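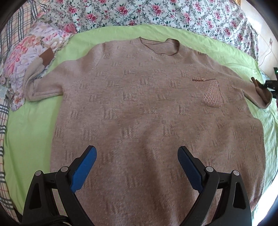

# Unit 4: Reviewing a hand-held gripper kit for garment folding

Course handout, Vondville. Module tutor: Isabelle Lachance. Read before the practical.

## 4.1 Purpose of the unit

The unit covers how to assess a demonstration kit before buying it. The kit under review is the Plestora, supplied by Peng. It consists of a hand-held gripper with two facing finger pads, a wide-angle camera fixed to the tool, and recording software. An operator performs the task by hand while the software logs the camera view and the finger opening. The log is then used to train a policy for an arm carrying the same fingers.

The test task is folding knitwear. Knitwear is a harder case than the woven towels used in Unit 3: it stretches under its own weight, the edges roll, and the top layer often separates from the bottom layer when pinched.

## 4.2 Terms

- **Episode**: one complete fold, from the open garment to the finished stack, in a single recording.
- **Grasp width**: the gap between the pads at the moment of contact.
- **Layer error**: the pads close on one layer of cloth when two were intended, or the reverse.
- **Re-grasp**: any second attempt at the same point. Re-grasps are kept in the log and marked.

## 4.3 Choosing the garment

A plain garment on a plain sheet gives flattering results. The review should include at least one item with the following features.

1. Raised or repeating texture. A repeat pattern can mislead visual tracking, as one part of the front looks much like another.
2. Trim in a second material. Tabs, patches and flaps differ from the knit in stiffness and in friction.
3. Small hard parts. A button under the pads prevents full closure and will show in the log as a larger grasp width.
4. Metallic thread. Reflections change as the tool moves, and the exposure may shift with them.
5. Short sleeves. They leave little cloth to hold and need an approach close to the body of the garment.

The surface beneath matters as well. A sheet over a mattress gives way when pressed, so the fingers can go lower than they would on a table. Most home recordings will be made on beds and sofas, and a kit that works only on a bench should be marked down.

## 4.4 Procedure

Lay the garment face up and open. Smooth the body but leave small creases in place. Start recording with the pads open above the cloth and hold still until the software confirms tracking.

Fold the first sleeve inwards at the shoulder seam. Release, lift clear, and repeat on the other side. Bring the hem to the collar in one movement. With a thick rib at the neck, set the hem just short of it.

Stop the recording only when the tool is clear of the garment. Do not straighten the cloth with a bare hand during an episode. If this happens, mark the episode as void and start again.

## 4.5 Results from the Firthorpe trial

| Item | Value |
|---|---|
| Episodes recorded | 2753 |
| Episodes used for the first training run | 1000 |
| Operators | 10 |
| Successful folds by the trained arm, per cent | 67 |

Success was judged on the finished stack only. A fold with several re-grasps counted the same as a clean one. Students should consider whether that is a fair measure, and what a supplier gains from it.

Layer errors were the most common fault and occurred mainly at the hem. The second most common was loss of tracking when the tool came close to the cloth and the camera view filled with a single texture.

## 4.6 Points on the hardware

The pads are replaceable and held in screwed mounts. Check the screws at the start of each session. Pads wear first at the tip; a worn tip slides on fine knit and should be changed before further recording.

The wrist strap must be worn. It takes part of the weight and reduces tremor towards the end of a long session.

Peng quotes the kit without spare pads. Include a set in any cost comparison.

## 4.7 Work to hand in

Write a two-page review of the kit for a buyer with no robotics staff. State the garments used, the surface, the number of void episodes and the rule used to judge success. Attach the log summary as exported. Reviews are due in November, and the practical groups are listed on the module page.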